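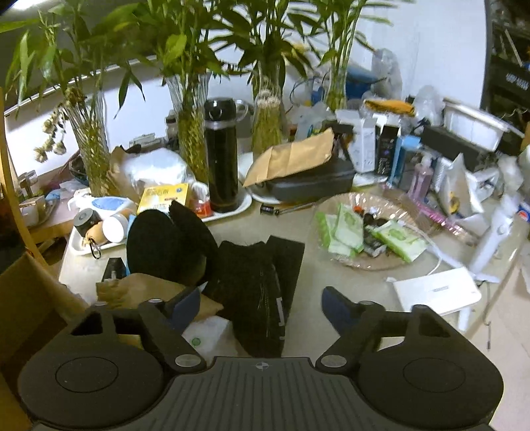 Photo: Annatjie Buthelezi

I've wanted a decent watering can for years, and I've put up with some bad ones. My last came from a supermarket and dribbled down its own neck every time I tipped it, so the bookshelf has a ring I'll never get out. When my sister moved to Hekthorpe and left me her houseplants (all of them, bless her), I finally gave in and bought the Tasetti long-spout can from Clorwood, the garden shop down by the station.

I'll start with the spout, as that's what you're paying for. It's thin and curves down a little at the tip, and you can get it right in under the leaves of a fern without soaking everything else. The flow is slow. My husband finds it maddening, but I like standing there with my coffee, and the peace lily hasn't had a puddle in its saucer since December.
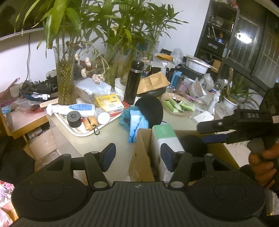

The handle took me longer to warm to. It's a wide loop that sits high over the body, and when the can is full it wants to swing forward on you. I've learned to stop filling it an inch below the rim, and now it behaves. If your wrists are bad, ask to try one with water in it before you buy. The girl at Clorwood was perfectly happy to do that for the lady behind me!

I paid 65 dollars, more than I've ever spent on anything that holds water, and there's a brass rose for another 20 that I skipped and slightly regret. Seedlings would be easier with it. My neighbor swears by her Jankauskaitė can, a bit cheaper and lighter too, but I borrowed it for a weekend and the spout was too short for my hanging baskets.

So yes, I'd buy the Tasetti again, and next time I'd get the rose with it.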